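Skistard Support: Ticket log
Subject: Photos upload to the listing but thumbnails come out sideways or blank
Product: Plekden (stock and listings), web version
Account: Flerkumari
Status: Closed
Priority: Normal
Opened: May 26, 2022

Customer report

We list second-hand and end-of-line kitchenware. When we add photos to an item the upload bar goes to the end and the tick appears, but the thumbnail on the item page is either turned on its side or is a plain grey square. The full-size photo opens fine if you click through. It started after we changed the shop laptop in March. The old laptop is gone so we can't compare. We use the Ji browser on the new one. The same account on a phone shows the same grey squares, so it isn't only the screen here.

Tried so far: logging out and in, clearing the browser history, renaming the files. None of these made a difference.

Support reply

Thank you for the report. Please could you tell us:
- whether the photos are copied straight from the camera card or go through another program first
- whether the problem affects old listings or only new ones
- the file size of one photo that fails and one that works, if any work

Please don't delete the affected listings yet. We need them to look at the thumbnail queue.

Customer reply

They go through the photo program that came with the laptop. It shrinks them and saves them to a folder called Shop. Old listings are fine. Only new ones go wrong. The ones that fail are all under 2 MB, so it can't be the size limit. I can't find one that works from the Shop folder. One I sent directly from the phone did work.

Support note (internal, copied to customer on request)

Pulled 5 failed items from the account. All the originals are stored complete. The thumbnail job ran on each and reported no error, so nothing was flagged on our side.

Two separate faults:

1. Sideways thumbnails. The photo program leaves the picture turned and writes a rotation tag to say which way up it goes. The full-size viewer reads the tag. The thumbnail job does not.

2. Grey squares. The files end in .jpg but are a newer format inside. The photo program has a setting, "Save space", which was on. The browser can open them, the thumbnail job can't, and it writes a blank square and marks the job as done. It should fail and say so. Raised with the developers as a separate matter.

Support reply

Please try the following on the laptop:
- Open the photo program, go to Settings, then Export.
- Turn off "Save space".
- Set the format to JPEG, and tick "Apply rotation".
- Export the photos again into a new folder. Do not save over the old ones.
- In Plekden, open the item, choose Replace photo and pick the new file. Adding it as an extra photo will leave the grey square in first place.

Allow 20 minutes for the list page to catch up. The item page itself should change at once.

Customer reply

Did that for one item. The item page is right, the list page still has the grey square after an hour. I've refreshed it several times.

Support reply

The list page keeps its own copy of the first thumbnail. We have cleared it for your account. Could you reload the list page and tell us whether the thumbnail is right now?

Customer reply

Done. It is the right way up on the item page and the list page. I have redone the rest of the new listings and they look fine as well. One small thing, Replace photo wipes the caption. I had to type them all in again.

Support reply

Confirmed at our end. The new files are plain JPEG and the thumbnails match them. The caption problem is a known fault and your account has been added to the report. Until it is fixed, copy the caption before you replace the photo. Closing this ticket. Reply within 5 days if you want it opened again.

Attachments: 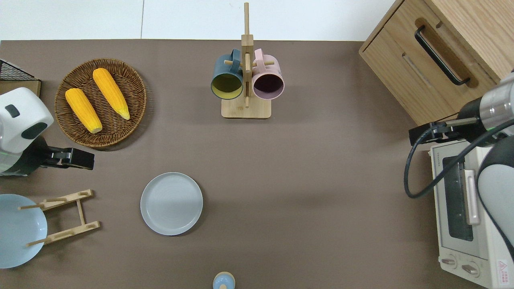
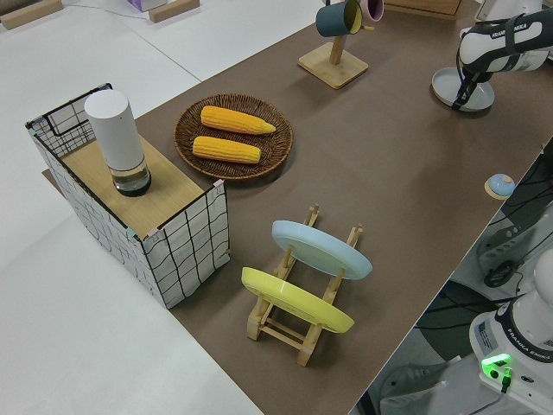
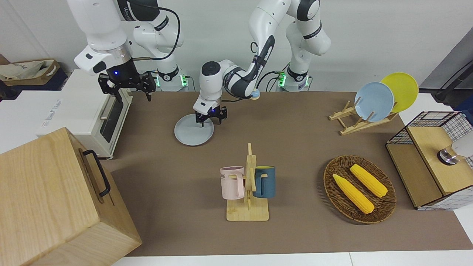 Kitchen items on the brown table.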